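4.2 Containers on the shelf

Dry goods and spice jars made up the bulk of what people kept within reach of the counter. Of 3,439 item records in the Sutasar kitchen log, jars were the class our coders argued over most. Not the contents so much. The lids. A box of pasta is a box of pasta, but a jar can be a store, a dispenser or both, and households mix these freely on one shelf.

We follow Vainio in treating closure type as a separate field from vessel type. Three closure codes were used: screw, shaker, flip. Anything else went to "other" with a free text note. Codes were assigned from photos first, then checked against the household's own answers to the inventory form. Where the two disagreed the form won, except for obvious slips (one form had every jar down as "tin").

Screw lids are the easy case. Wide, plain, usually the first thing a coder sees from the top. The trouble is that a white lid on a jar with pale contents reads as one solid white cylinder if you are going fast, and several of these got coded opaque on the first pass. The ring at the neck is the best cue, look there before deciding on body material.

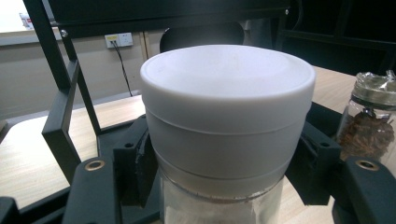

Figure 3. White screw-on lid with collar band and narrow silver-gray ring at the neck; clear body below, pale contents.

4.3 Powders and partial fill

Powders were logged by color, fill level and closure. We did not ask coders to name the substance. Early on we did, and it went badly: flour, starch, milk powder, garlic powder, all guessed with great confidence and mostly wrong against the forms. Color terms were kept plain (white, pale beige, light brown, dark brown, red, other). Fill went in as thirds. Quarters were tried in the April pilot and dropped, coders could not agree on them.

Mixed pairs turned up a lot. By mixed pair we mean two jars standing together, both with powder, differant closures. A tall jar with a white plastic shaker lid, light brown powder up to a third or so; next to it a wider one with a stainless-steel lid and flip opening, pale powder filled up toward the neck. Same shelf group, same general use presumably, but the two get different closure codes and very different fill codes. Under the older Bavereo scheme both would be simply "spice, glass" and the difference is lost.
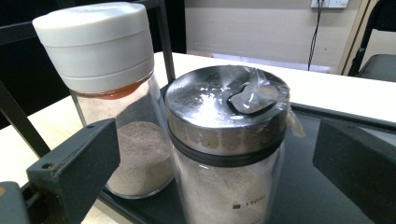 Secondary covers are the other thing the older scheme has no slot for. Plastic film over a flip opening, foil under a cap, a bag inside the jar. We added a yes/no field for it late, after 400 records had already been coded, so those had to be redone by hand. Film can be leftover packaging or something the household put on itself, and a photo alone will not tell you which. We coded presence only. Reasons for keeping a cover on were asked about in the interviews, see section 6.

Printed text on jars was transcribed where legible, otherwise marked partial. Partial strings were kept as is, no completion from context. Same with bands and rings at the neck: color recorded, function left blank unless the form gave one. A reddish line under a lid may be a seal or may be residue and we did'nt want that decided at the coding desk.

Agreement between coders was best for closure, worst for fill. The low fill scores come mainly from tall narrow jars, where a sloping surface can be read as either of two thirds. For these a second photo at shelf height was requested. Not all households sent one. Records without it stay in the set but are flagged and left out of the fill comparison in section 5. The Uvent labels were applied after this step and do not affect the codes reported here.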